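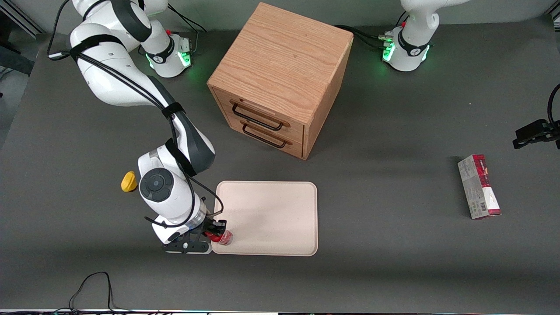

Robot arm over a tray, on a gray tabletop.

Speaker notes – The small shrine at Trallton
Museum Friends evening, 7th June
Speaker: Guangming Feng

Slide 1. Title
Good evening, and thank you for coming. Please forgive me if I speak slowly. I will read some parts, so that I make no mistakes with the names.
Thank Fiifi Ansah for the drawings. He made all of them except the map.

Slide 2. Where we are
The shrine stands on a low hill to the east of Trallton, above the old river bed. The river moved away already in ancient times, and today you see only a line of darker grass. The farmer plowed this hill for many years and his plow touched the top of the wall more than once.
Point to the road. Point to the spring. People always ask about the spring, so say it now: it still gives water, but only until early summer.

Slide 3. How it was found
In March we opened the first trench and expected a farm building. On the fourth day we had a corner of cut stone, too good for a barn. Fiifi said "temple" at lunch and I told him to be careful with this word. He was right and I have told him so.

Slide 4. The plan
One room, with a porch in front. The door looks to the spring and not to the sunrise. I know that some of you read the other opinion in the newsletter. I measured the door line again and I keep my view.
Wait here. Let people look at the plan.

Slide 5. The offerings
We have 266 pieces of small clay figures. Most are feet and hands. Only 19 are heads, and of these nine have still some paint, red or a dull yellow.
Feet and hands are often given by people who ask for healing, or who give thanks for it. I believe this was the case at our shrine, but we have no inscription that says it – please do not write it as certain.

Slide 6. The head
This is the piece you came for. A woman, a little smaller than life, in local limestone. The nose is lost. The back of the hair was never finished, so I think she stood against the wall.
Is she a goddess or a donor? The Zovov head has the same hair band and was published as a donor. The Parisi head has it also and was published as a goddess. I leave the question open.

Slide 7. The floor
Short slide. Two floors, one above the other, with a thin layer of ash between. The coins are all from above the ash.
If time is short, skip to 8.

Slide 8. What comes next
The back wall, then the slope down to the spring. We count 3000 bags of soil still to be sieved, and the store at Jastach is nearly full. Anyone who wants to help with sieving can leave a name at the door. Bring gloves and a hat.

Questions
If they ask about gold: there is none.
If they ask when the head can be seen: after cleaning, date not fixed.
Ask Fiifi to take the questions about pottery.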